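Speaker notes - Plesden town hall talk on the storage bill
Last updated: 7 February 2021

NOTE TO SELF: slow down. Water. Don't read the bill number twice like last time.

OPEN

Thanks to Maureen Penrose for having us, thanks to the library for the room and the late lockup. Phones off. Doors stay open, people can come and go.

Who I am - quick. Hunted since I was a kid, taught hunter safety at the Lamier range, now spend too much time reading state bills. Not a lawyer. Say that early. Say it again at Q&A.

What we're talking about: the safe storage bill. Not carry permits, not magazines, not background checks. Somebody will ask about magazines. Park it.

WHAT THE BILL SAYS

Read the short title out loud, then stop reading. Eyes glaze over.

Plain version. If a minor could get at your firearm, it has to be in a locked container or have a locking device on it. "Could get at" is the fight. The draft says "knows or reasonably should know." Hold up the page, point to the line.

Exceptions:
- gun on your person or within reach
- supervised hunting or target shooting
- minor got in by breaking in
- law enforcement on duty

Grandparents question comes up every single time. Kids visit on weekends, rifle in the hall closet. Are you covered by the bill? Yes, while they're visiting, the way it's written now. Other 51 weeks (check this, don't say a number) it's less clear. Sponsors say they'll fix the language. They haven't.

Penalty. First violation is a civil fine, $400. Goes up to a misdemeanor only if the minor takes the gun out and somebody is hurt. Lots of bad info going around on this. There's a flyer that says felony. There's no felony in the current draft. There was one in the first draft, it came out in committee, so the flyer isn't made up, it's old. Be fair about that. Don't dunk on anyone.

WHERE IT STANDS

Out of the House committee 11 to 9. Closer than anyone on either side told the papers it would be. Goes to the floor next, then Senate. Could die in the Senate, probably has better odds there than the one two years back but I wouldn't bet lunch on it.

Rep. for this district hasn't said how she'll vote. Her office is taking calls. Be polite to the kid who answers the phone. He writes down yes or no and your zip code and thats it, a speech doesn't help.

THE CASE FOR - give it straight

Supporters: most kids who get hold of a gun get it at home or a relative's home. Locks are cheap. Law gives police and schools something to point to when they talk to parents. Also suicide - go careful here, slow, no jokes near this part. Teenagers in a bad hour. A lock buys time. I believe that one and I'll say so.

THE CASE AGAINST - same amount of time!! Check the clock

Opponents: can't enforce it without going in the house, so it only ever gets used after something's gone wrong. People who live a long way from a deputy don't want to fumble with a key at night. Cost falls on people who can't spare it. And some just don't want the state telling them how to keep a closet. That's a real position, don't roll your eyes (I rolled my eyes in Doucet and heard about it).

Sheriff's letter. Read the one paragraph only. He doesn't back it or oppose it, he wants the search language tightened so nobody thinks a deputy can come check. Amendment does that. Amendment passed on a voice vote.

My own view if asked. I lock mine up. I'd do it with or without a bill. I'd vote for this with the amendment and against it without. If not asked, skip.

LOCKS - the practical bit

Cable lock: through the action, cheap, fine for a rifle, a teenager with bolt cutters can beat it.
Trigger lock: never on a loaded gun. Say twice.
Lockbox: quick access, check the batteries.
Cabinet or safe: bolt it down.

Ammo stored seperately. Bill doesn't require this. Good habit anyhow.

Proslow program is giving out cable locks free, one per household, no name taken. They want people to know that no name is taken. Box is by the exit, help yourself on the way out.

BREAK

Ten min. Coffee in the back. Restrooms down the hall to the left, the right-hand door is the boiler.

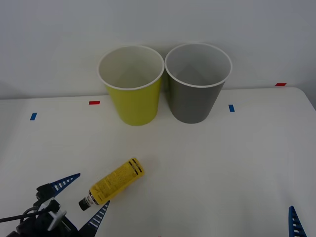

Two paper cups, one yellow-green and one gray.

Q&A

Maureen runs the mic. One question each, then back of the line. If it's a legal question about somebody's own situation, don't answer, tell them to call a lawyer. Custody cases especially. Do NOT guess on custody.

Likely ones:

Does it apply in a car? Yes if a minor could get in it. Locked glove box is argued over. Say "argued over."

Antiques on the wall? Draft exempts anything that can't be fired. If it can be fired, treat it like the rest.

Does it create a registry? No. Nothing in it about serial numbers or reporting what you own. Page 2, bottom, if they want to look.

What about the city rule in Lamier? Separate. City rule is older and stricter on lockboxes. The state bill as written would override it, which makes both sides mad for different reasons.

Why now? Session's short. Floor votes expected before the end of February.

If it gets heated - thank them, next person. Don't get pulled into national stuff. We're here on one bill.

CLOSE

Number for the rep's office is on the sign-in table. Hearing schedule too. Copies of the draft, take one, bring it back if you don't want it, printing isn't free.

Chairs get stacked on the left wall. Thank Maureen again.

14 shares | 9 comments

We use cookies to keep this site running. By continuing to browse you agree to our use of cookies.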